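The Ferry Office at Gusstead

Part One: Notice

Passengers are advised that the Stonen ferry will make its final crossing in July. The Office has carried mail, livestock and brides across the water for 94 years, and regrets any inconvenience. Season tickets will be honored until the last boat.

Part Two: Unclaimed Property

The Office holds 57 articles left on board. Owners may apply at the window before closing. One umbrella has been claimed by two parties, both of whom described it correctly — it remains with the clerk. Clear jars without lids will be released on request, whatever they contain.
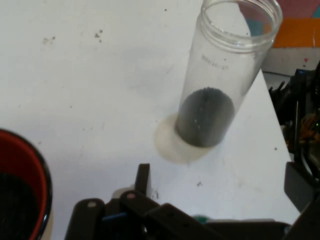

Part Three: The Last Crossing

The boat left Gusstead with one passenger, who held a return ticket. The clerk stamped it both ways, locked the window and went aboard.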